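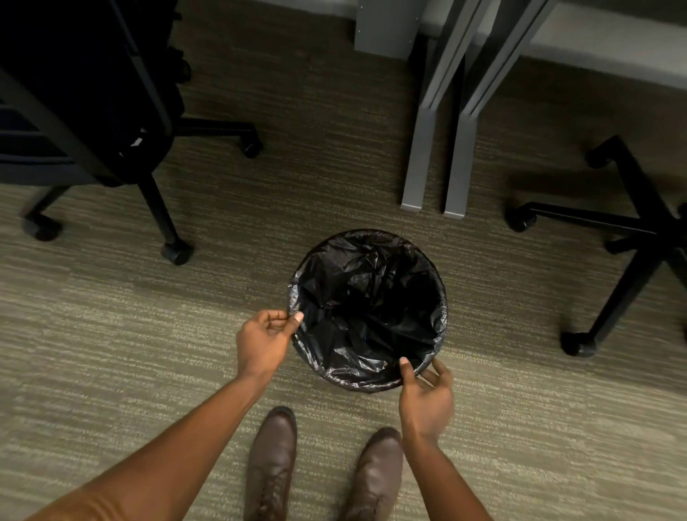 Liners keep sliding down inside small round wastebaskets

deskside_dan
Posted 4 August 2024

I do the evening bins at an office on the Litgate business park, two floors, 95 desk bins in total. They are small round wastebaskets, one between every couple of desks, and we line them with black bags. I change the bags, everything looks fine, and by the next evening half of them have slid down inside the bin. People throw a coffee cup in and the bag goes down with it. Then the rest of the day's trash ends up between the bag and the bin, and I have to wipe out whatever has leaked.

The bags are the ones the building orders, from Engelhardt, 300 to a carton. They are wider than the bin by quite a bit. I fold them over the rim and leave it at that. I tried rubber bands but they snap or go missing. Tape looks bad and leaves a mark.

Is there a way to fit these so they stay up, or do I need to ask for a different size? I'd also like to know if people here take the old bag out every time or only when it's full. Somebody who trained me at my last site left the old one in and put a new one over it. 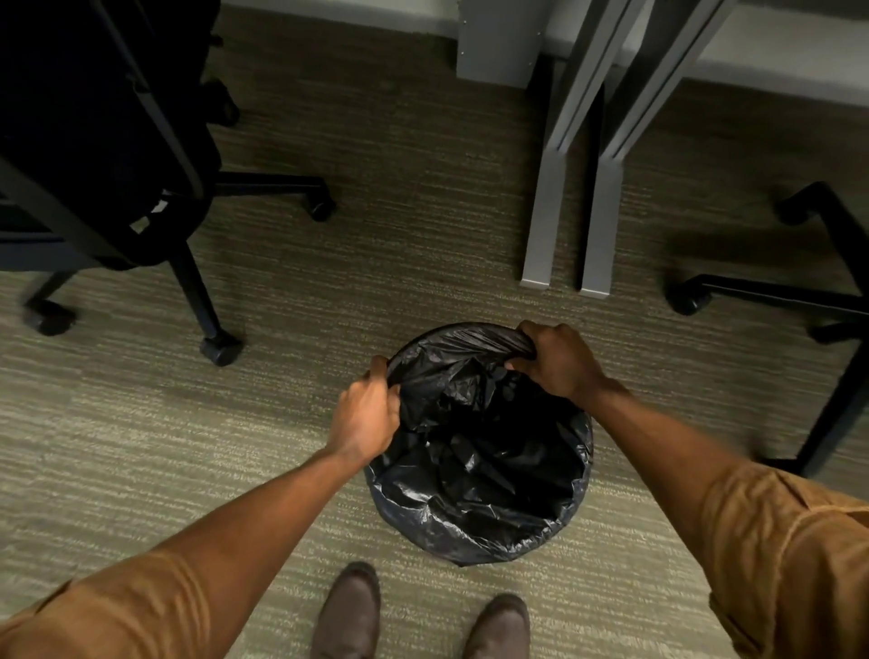 Risamwood Help Board — Office Cleaning and Facilities Group

3 replies, oldest first

binround_west

Your bags are too big for the bins, so the fold has nothing to hold it. You can make them work though.

Open the bag all the way before it goes near the bin. Shake it once so air gets to the bottom corners. Put it in, push the bottom down with your fist until it touches the base, and fold the top over the rim evenly all the way around. You want a few inches hanging on the outside. At this point it will still be slack.

Now take hold of the rim on one side and gather the slack into one bunch. Twist it a couple of turns and either tie it in a small knot or tuck the twist back under the fold. I tie it on the side facing the wall or the desk leg, so it doesn't show. When you let go, the bag should be snug on the rim. Press down on the inside with your palm. If it moves, undo it and take up more slack.

Once you have done a dozen it takes no time. Mine stay up all week in the low-traffic areas.

The other thing is trapped air. With a plastic bin and a thin bag, the air under the bag has nowhere to go. The bag puffs up, people push their trash down on it, and the fold pulls off the rim. Press the bag flat against the inside wall as you go down and let the air come up past it. Some bins have a small hole near the base for this. Don't drill one yourself unless the building says you can.

As for old bags, pull up on both sides of the rim first, then bring the sides together and close it before you lift. If you lift from one side only, the bin comes up with it and tips on the carpet.

zornthorpe_nights

Just get smaller bags. Problem solved. We had the same trouble at Zornthorpe and changed the order and I have not thought about it since.

Don't double up the bags, it's a waste and it smells.

keys_and_carts

I agree with the first reply about the knot, but I would do the measuring before anything else. Take a tape and go around the outside of the rim. Halve that number. That is the flat width of the bag that will just fit, and you want one an inch or so wider. For height, take the depth of the bin, add half the width of the base, and add a few inches for the fold. If your building only stocks one size, write those numbers on the supply request and let them sort it out with the supplier.
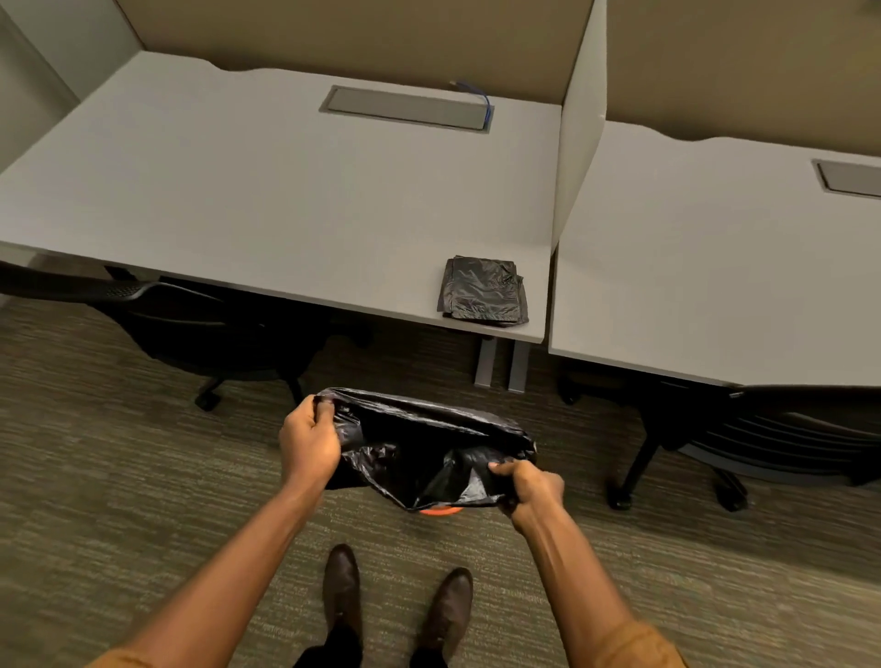 Second, work out an order for each desk and stick to it. Mine is chair in, bin out to where I can stand over it, old bag out, look inside the bin, new bag in, bin back. If you leave the bin under the desk and try to do it by feel, you can't see whether the fold is even at the back, and the back is where it goes first.

I carry 12 bags at a time, folded flat, and keep the rest on the cart. Peeling them off the roll at each desk takes too long. If they stick together, rub the top edge between finger and thumb. Dry hands make it harder and so do some gloves.

On how often: food waste or anything wet, change it that night. If it's only a few sheets of paper, tip them into your cart bag and leave the liner where it is. Check that your contract lets you do this. One of mine says every liner, every night. We were going through 400 a week on that floor and most came out clean — the client was told and wanted it kept that way.

Never put a new one over an old one. The bottom bag collects whatever leaks and it is the next person who finds it.

deskside_dan

Thanks. Did the twist and tuck on one row tonight and will see how they look tomorrow. I measured too, and the bags are a good deal wider than they need to be, so I have put in a request for the next size down. Until it comes through I'll keep tying them.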